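Home | Tickets | Fridge task | Logs | Search

October, posted by So-yul Chae

Ticket 887: episodes from the fridge-to-basket task getting thrown out

OK, so I finally sat down with this one. We're trying to get 2,000 good examples of "fruit out of the fridge, into the yellow basket" for the Urdale set, and the checker script had passed only 738 when I opened the ticket. The rest came back marked "no grasp found," which made no sense to me (I drove half of those myself, and I know when I've got an apple!).

First thing I did was go through rejected episodes by hand.

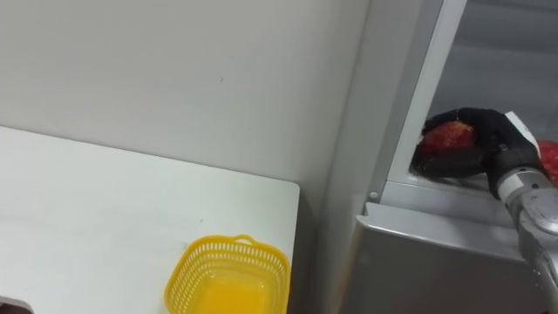 Head camera, right hand closed on the apple, basket still empty.

If you ask me that's a grasp. The checker disagreed. It was looking for finger current going over a threshold, and the threshold was copied from the Dzene bottle task, where you squeeze a lot harder. I lowered it, reran Wednesday's batch, and most of the grasps came back. Hooray, but 4 episodes in every tray of logs were still failing, and those all had the same label: "start pose out of range."

So that's a second problem hiding behind the first. I pulled up the room camera next to the joint logs and stepped through the door part slowly, one arm up by the handle and the other hanging down.
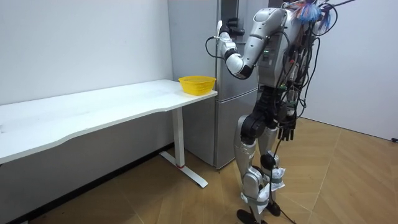

The start pose gets saved when the operator hits record, and some of us (me, mostly) were hitting record with the arm already on its way up. Kullness went and read the old instructions, which say "begin when ready." Great, thanks. I've changed that line to "begin with both arms down" and added a beep.

Last piece was the door. A few episodes had the segment labels shifted, with "door open" landing well before the door was open. I've been fixing those by eye from the head view.
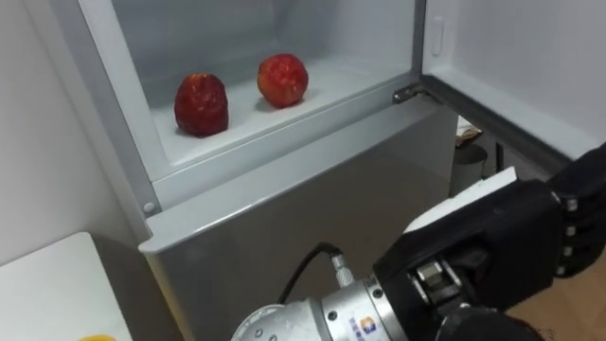 Door open, both fruits on the shelf: label "door open" belongs by here at the latest.

Leaving the ticket open until I've relabeled the rest. Please don't delete rejected episodes in the meantime!

Comments (3)

fuvurcombe: Does the lower threshold let in misses too? I had a few where the fingers closed on nothing.

So-yul Chae: Good point, yes, two got through. I'm adding a check on finger position as well.

dzene_nights: The beep is very loud. Can it be a smaller beep?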